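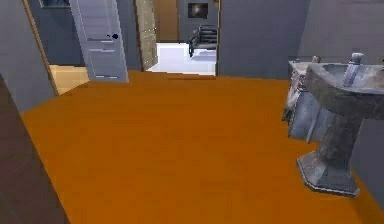
Nonari peak lists, release 8
README, last changed July 5, 2004

Assigned proton and carbon shifts for 432 small organic compounds, collected from the Undham teaching lab and typed up by Bình Hồ. Please read the warnings before you fit anything to these numbers.

What you get
One text file per compound, tab separated: atom label, shift in ppm, multiplicity, coupling in Hz where somebody bothered to measure it. Solvent is on the first line. If it says CDCl3, it may be CDCl3. Samples from before December were logged with the default solvent left in, and I don't trust any of them.
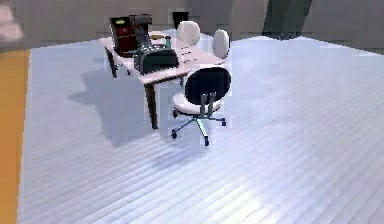
Desk on a pale plank floor, rendered.

Known problems
Carbon shifts in 34 files were predicted with Prornirix and never checked against a spectrum. They are marked P. The Prornirix manual claims the predictions are good enough for assignment. I have yet to see that shown for anything with two nitrogens in a ring.
The Unnithan set was merged in without its raw data. Treat it as hearsay.
Diastereotopic protons are often averaged into one line. I split them where I could.

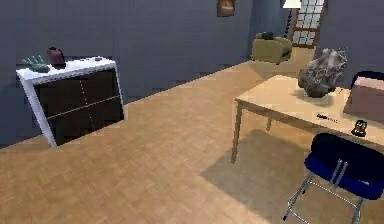

Low cabinet with a green hand-shaped object on top, rendered.

Not suitable for
Benchmarking a shift predictor. Almost 20 compounds appear twice under different names, so your test set will leak.

Corrections
Send the spectrum, not an opinion, to Bình Hồ.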